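Progress report: desktop refurbishing, Birton workshop
October
By Zubaida Naqvi

The grant paid for 108 donated desktop towers to be stripped, checked and rebuilt for the Haverford adult learning rooms. We are now past the stage of sorting and into the stage of building. So far 27 machines have been finished and boxed. The rest are on the shelves at Birton, most of them with their drives already pulled and wiped.

Work in this period has been on the Dell towers, which make up the largest group. Each one is laid on its side on the slatted aluminum table with the side panel off, and the power supply stays in the case unless it fails its test. Memory, processor, hard drive and expansion card are handled as separate steps.
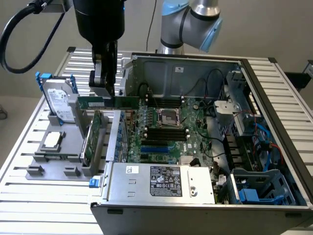 Memory has taken more time than we planned. The donated modules came mixed in one carton, and a good number did not match each other in size or speed. Vy Lý sorted them by type and tested them in one board that we keep for that purpose. We rejected 6 pairs. The remaining stock covers the Dell group but will not cover the towers from Trustumside, which take a different type. I have asked Brultura for a price on replacements and will send it when it comes.

We also changed how parts are laid out before a build. Last period they sat in open boxes beside the table, and two processors were returned to the shelf with bent contacts or dirty surfaces. We now use a gray plastic tray to the left of the case. The hard drive and the expansion card stand upright in it, and the processor has its own recess at the front. A tray is filled before the case is opened, so a missing part is found early.

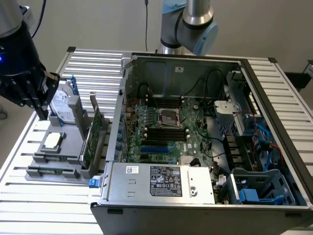

The tray has cut the number of builds left half done overnight. There were three in this period, all of them waiting on drive caddies. Vy has since gone through the scrap towers and recovered enough caddies to finish the Dell group.

The processor step is still the slowest. Old thermal paste has to be cleaned off before anything goes back in the socket, and we check the contacts under a lamp each time. I don't want to hurry this part.

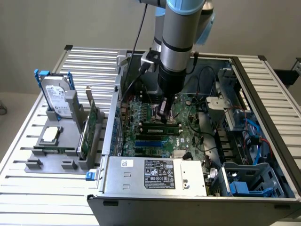
Spending is within the approved budget. The only item not in the original plan is the replacement memory for the Trustumside towers, and I would like to cover it from the amount set aside for keyboards, as Haverford already has enough of those. Please let me know if that needs a formal request.

Next period we will finish the Dell group, start on the Trustumside towers once memory is in hand, and make the first delivery to Haverford.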